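Friday, July 19, 2024

I have now read Darkcombe twice, once very fast under the covers like I was ten years old, and once slowly with a pencil, because I was going to be talking to the person who wrote it and I wanted to look like I'd done my homework. (I still got a character's name wrong in the first five minutes. He was very gracious.)

If you haven't come across it yet, quick version: two sisters and a cousin are sent to stay at a boarding house in a village called Darkcombe, which can only be reached by a ferry called the Doladora, and the ferry stops running for the winter the day after they arrive. Then the piano tuner goes missing. Who needs a piano tuner in a house with no piano? Exactly! I was sold by page three and grumpy at anyone who tried to speak to me until I finished.

Benjamín Mansilla wrote it over a lot of years while teaching high school geography, and it came out from Flanar, a press so small that the same person edited it, typeset it and posted me my copy with a nice note. We talked over video, him in his kitchen and me in mine, and I'd planned on half an hour. We went well over. I've cut out the part where we compared soups.

I started with the ferry, because I love the ferry. It gets its own chapters, sort of, these short bits between the main ones where the Doladora sits tied up in the dark and things are done aboard her by somebody we never quite see. I wanted to know if those were in there from the start.

"No, they were the last thing," he said. "I had a finished book and it was all indoors. Hallways, stairs, the dining room, more stairs. My editor wrote in the margin, 'I'd like some air please.' So I went outside, and the only thing out there was the boat."

The name is his grandmother's word, or he thinks it was. She used it for a neighbour who was forever whittling and chopping at things, and he liked how heavy it sounded. "I've been told since that I'm using it wrong," he said. "Too late now. It's painted on the side."

I asked about the map at the front, which I'd assumed a geography teacher would have drawn in a state of bliss. He groaned. The map went through more changes than the story did. He'd put the lighthouse on the wrong side of the harbour for a scene in chapter nine where Odile sees its beam in the hall mirror, and once he moved it, the footpath made no sense, and when he fixed the footpath the vicar could no longer have walked home in the time he said he had. "Which was wonderful, because until then the vicar was innocent."

I shrieked a bit. So the vicar wasn't always up to something?

"He was a very dull, kind man for nine drafts. Then I measured the walk to his house and he was lying."

That makes 11 drafts in total, if you were wondering, and I was. The earliest one goes back more than 20 years, to a summer when he was supposed to be studying for something else. In that version there was only one child, a boy, and he was (Mansilla's word) "insufferable." He solved everything. The grown-ups clapped. The cousin, Pim, is all that's left of him, and Pim gets nearly everything wrong, which I told him was my favourite thing about the book. When Pim makes his big speech in the dining room and accuses the cook, and the cook just keeps ladling, I had to put the book down and walk around the room.

"I enjoyed that too much," Mansilla said. "I read a lot of those speeches as a kid. The detective stands by the fireplace and everyone sits there and listens politely! I always thought, wouldn't somebody get up to go to the bathroom?"

What was he reading, back then? Whatever was in the house, he said, and then whatever was at Sepúlveda, a second-hand bookshop at the bottom of his street with a rule that kids could swap any two paperbacks for one. He worked out pretty quickly that the mysteries were thin and went the fastest. A fair number of them had the last pages missing. "You'd get to the fireplace and then nothing, just the glue. So I'd make up who did it and tell my brother, and he'd believe me. He's an adult man and he still has the wrong murderer for at least three famous books."

I wanted to know whether any of those made-up endings had found their way into Darkcombe and he went a bit pink and said one of them had, and he wasn't going to tell me which book it was meant to belong to. I have a theory. I'm keeping it to myself for now, although if you've read it and have thoughts about the clock in the scullery, my inbox is open.

We got onto the question of how scary is too scary, which I bring up with everyone who writes for this age. There's a chapter in the second half where Odile is under the stairs and hears her own name said quietly in the next room, and I am a grown woman with a mortgage and I turned on the hall light. My daughter, who's nine, read the same chapter and said it was "cozy." I don't know what to do with her.

He laughed at that for quite a while. "Kids are fine with it. They want the dark hallway. What they can't stand is when the adults in the book are useless in a way that's unfair. I had a scene where Odile's aunt promises to write and then doesn't, and there was no explanation, she just forgot. I read it to one of my classes and they were furious with me. One girl wouldn't hand in her homework until I fixed it."

Did he fix it?

"The aunt writes now. The letter's on the ferry."

(If you've read it, you'll know why I got goosebumps. If you haven't, forget I said anything and go and enjoy chapter 14.)

I did have one grumble, and I'd promised myself I'd raise it, so I took a big swallow of tea and did. The middle sags a little for me. There's a long stretch with the snow and the jigsaw puzzle where everyone's stuck inside, and I know it's meant to feel long, but I caught myself checking how many pages till the next ferry bit. He nodded before I'd even finished.

"It was longer," he said. "You should be grateful! I cut four chapters out of the snow. There was a whole thing with a goose." He did defend the puzzle, though. He thinks a mystery needs one stretch where the reader is bored alongside the characters and starts poking at the clues for something to do. I'm not sure I agree, but I did go back and look at the puzzle scene after we hung up, and there's a line about the missing sky pieces that I'd sailed right past both times. So, okay. Point to him.

We talked a bit about the business side, which I usually skip, but he's funny about it. Flanar printed 2,255 copies to begin with, an odd number that came down to how much of the good cream paper was left. Mansilla signed a stack of them at his kitchen table and signed one "Benjamín Manilla" because the phone rang. He'd love to know who has it. He hasn't quit teaching and doesn't want to. He writes before school, in the car, parked, with the seat pushed back and a thermos, and says he tried a proper desk once and only used it for marking.

Is there going to be another? There is! He's partway through it, and it goes back to the village in spring, once the Doladora is running again and strangers can come and go, which he says is giving him terrible headaches. "In winter I always knew who was on the island. Now anyone can get off the boat. I've had to draw up a timetable." He's teased me with exactly one detail, and it's that the piano finally arrives.

I asked what he'd want a kid to do after finishing the last page of the first one, and I was expecting something about imagination. He thought about it and said he'd like them to go back to chapter two and look at what the cook is doing with her left hand. So of course I went back to chapter two. Oh, that's sneaky. That's so sneaky! I've lent my copy out already or I'd be typing the whole paragraph in here for you.

Darkcombe is out now in paperback from Flanar. I'd hand it to anybody from nine or so up who likes snow, secrets and a bit of a shiver, and I'd keep the evening free if I were you.
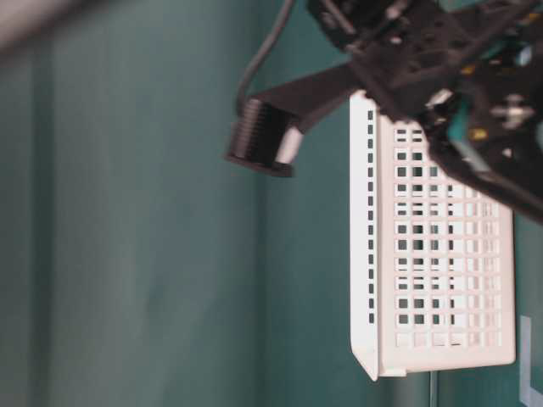

Do you need to read the ferry chapters in order, or can you save them for the end?

Read them in order, where they fall. Each one gives away something the sisters find out a chapter or two later, and the last one only makes sense if you already know about the aunt's letter.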